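The Slow Work of Taking Things Apart

The job sounds simple. A desktop computer arrives on a bench with its side panel off. Somebody unplugs the cables, slides out the drives, pulls the memory and sorts the pieces into bins. At Vulitz, a refurbishing shop outside Brennan, an experienced worker does one in 17 minutes and talks through most of it.

The shop has been trying to get a robot arm to do the same since April. Cathal Ó Ceallaigh runs the trial. He came to it from the repair side, with a good idea of which parts of the work he would be happy to give away.

"Lifting out a drive once it's free, fine," he says. "Getting it free is the part that hurts your thumbs, and that's the part the arm is bad at."

Cables are most of the trouble. A flat ribbon cable folds differently in every machine. Power wires get bundled by whoever built the computer, and a bundle tied one way in one case will be tied another way in the next. A person pushes them aside with the back of a hand and hardly notices. The arm has to decide what is a cable, what is behind it and how hard it can push. 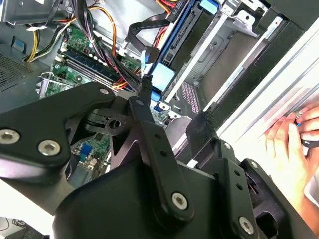
The arm over an open desktop case, with a hand and a blue-tipped tool at right.

Then there are the latches. Memory slots have small plastic ones that need a firm press in the right direction. Too little and nothing moves. Too much and the clip snaps, and the board loses most of its resale value.

The control software, from a small company called Hutano, learns from people steering the arm through the job. Vulitz has recorded 2000 of these runs. In the latest test, on 100 machines, the arm removed the memory without help in 3 out of every four. It finished the whole job on 17.

Ó Ceallaigh doesn't find that number discouraging, but he hasn't changed the work schedule either. His plan for next year is to split the job. People will cut the ties and clear the cables, and the arm will take the memory and drives. He wants to try it first on a single model of office desktop that the shop gets by the pallet.

Until then the bench next to the robot stays staffed on both shifts.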